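Tralard Bedroom Clothes Folding: data card

Last revised October 25, 2026
Maintained by Odette Bailly and Khalil Kassab

Summary

Tralard is a collection of short recordings of clothes being laid out, folded and put away on beds in ordinary homes. It covers outerwear and knitwear for the most part, with a smaller share of shirts and trousers. The present release holds 4000 clips from 13 homes in and near Dernby. Each clip comes with a text file giving the garment type, the kind of surface and the folding steps in order.

The earlier Tessier set used a bare table throughout. Tralard uses made-up beds, with whatever bedding the household had on at the time. Duvets sag, pillows push the cover up at one end, and thick coats slide. Anyone moving from Tessier should expect folds that are less square.

What is in the folders

clips/ contains the recordings, one per folding attempt
labels/ contains the step files, in plain text
garments.csv lists every garment with its type, main colour, closure and lining
homes.csv lists the homes by number, with bed size and bedding type
notes/ contains remarks from the people who did the folding

Garment types

Padded jackets, rain jackets, wool coats, cardigans, jumpers, shirts, trousers. Scarves and gloves were left out of this release. Baby clothes are held separately by Kumudini Jayasinghe and are not covered by this card.

"Padded" means any jacket with quilted filling, whatever the filling is. We did not separate down from synthetic, as many care labels had been cut out or had faded. Gilets are listed as padded jackets with the sleeve field set to none.

Folding steps

The step names are the same for all upper-body garments:

spread: the garment is laid flat, front up or front down
close: zip or buttons done up, if the garment has them
sleeve_in: one sleeve brought across the body (used once per sleeve)
side_in: one side folded towards the middle
hem_up: the lower edge brought up towards the collar
press: air pushed out by hand or forearm, padded jackets only
place: the folded garment moved to a pile, drawer or bag

Steps may be missing or repeated. If a sleeve springs back and has to be folded again, sleeve_in appears again with the suffix _r. Hoods are folded in before the sides and are labelled hood_in.

Bedding

Plain and patterned covers are both present. Patterned covers have a pattern field in homes.csv with one of these values: stripe, check, floral, other. A cover with two patterns on it gets both values, separated by a plus sign. Throws and cushions were left where they were unless the person folding wanted them moved.
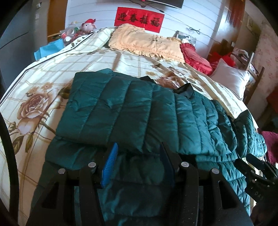 Should a padded jacket be zipped up before it is folded?

Close the zip fully, then bring the sleeves in. Left open, the two fronts drift apart while the sides are being folded and the bundle comes out wider at the hem than at the collar.

Known problems

Home 9 has a narrow single bed, and long coats hang over the foot of it. The hem_up step there often begins with the hem already off the surface.

In 3 homes the colour field was filled in under lamplight. Navy, black and dark green may be mixed up in those rows. Solange Vasseur is rechecking them.

The press step was added in September. Clips labelled before then include the pressing inside hem_up.

Changes and contact

Corrections to garments.csv should be sent to Benoît Hervieu at Turkholm with the row number and the proposed value. Please send label corrections as a separate file.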